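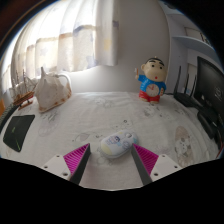
## About the Majali Robotics Club

The Majali Robotics Club is open to pupils in the upper school and meets twice a week during term. It was founded by Tetsuya Matsuda, who remains its director, and now has 31 members.

Members study grasping: how a two-fingered gripper approaches, holds and sets down ordinary household objects -- a computer mouse, for instance -- on a cluttered table. Najwa Semaan teaches programming and Karim Darwish supervises mechanical work.

Each spring the club enters a team in the Tekley Challenge. Joelle Daher is the present team captain.

New members are admitted in October. Applications should be made to the school office.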